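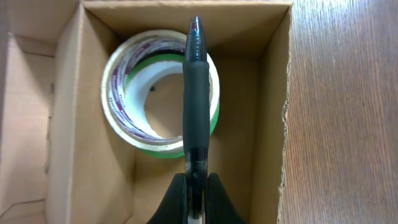
A reviewer of our earlier draft wondered whether a flexible magnet strip ever really gets weaker in ordinary use, or whether it is simply the vinyl around it that stiffens and stops sitting flat against the steel. We were glad to have the remark, as it put into one sentence the thing we had been circling for most of a winter, and this section was rewritten with it in mind.

## 3. Holding force of flexible magnet strips in cabinet doors

Flexible magnet strip is made by mixing ferrite powder into a soft binder, rolling or pressing the mixture into a long ribbon, and magnetizing it in narrow bands of alternating poles. It is inexpensive, it can be cut with household scissors, and it turns up in shower doors, display cases, and the kind of cabinet that people open many times a day without giving it a thought. Its pull is modest to begin with, so a small loss matters more than it would with a solid block magnet, and a cabinet that closed nicely in March may be swinging open on its own by the end of the summer.

We worked with 1050 cut lengths of strip from two suppliers, Flenum and Clorkar, all of the same width and thickness. Of these, 216 were set aside in a closed drawer as a comparison group and were never fitted to a door. The rest went into cabinets at our Mercado and Stomel sites, where they closed against painted steel plates. Paint adds a small gap between magnet and metal, and we left it in place on purpose, having found in our first trials that bare plates gave a flattering result that no real cabinet would ever match.

Each strip was pulled straight away from its plate with a spring gauge until it let go, and the highest reading was kept. We did this three times per strip and used the middle value, which saved us from the occasional reading spoiled by an unsteady hand or a crumb of dried paint. Readings were taken in the morning, before the rooms warmed up, because ferrite magnets pull a little less when they are warm and we did not want to mistake a sunny afternoon for an aging magnet.

*Figure 3. Wooden tabletop with a white and black robotic arm at the left.*

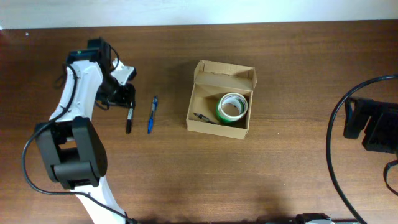
Does a strip that has lost its grip need to be replaced? Usually it is enough to wipe both faces with a damp cloth, let them dry, and press the strip flat again, as most of the lost pull comes back once the gap is closed.

That matched what we saw in the busiest cabinet, which went through 2466 closings over the study. Its strip had picked up a fine gray film and had begun to curl at one end. Once cleaned and pressed back down, it read nearly the same as its neighbors in the drawer. The magnetized bands themselves, checked with viewing film, were still even and sharply drawn along the whole length.

We would add a word of caution for anyone storing spare strip. Lengths stacked face to face with their bands out of line did show a real weakening, and cleaning did nothing for them. A sheet of plain cardboard between layers was enough to prevent it in our drawers. The Clorkar material seemed a touch more sensitive to careless stacking than the Flenum, though the two batches were bought in different months and we would not want to lean on that difference too heavily until it has been tried again with fresh stock.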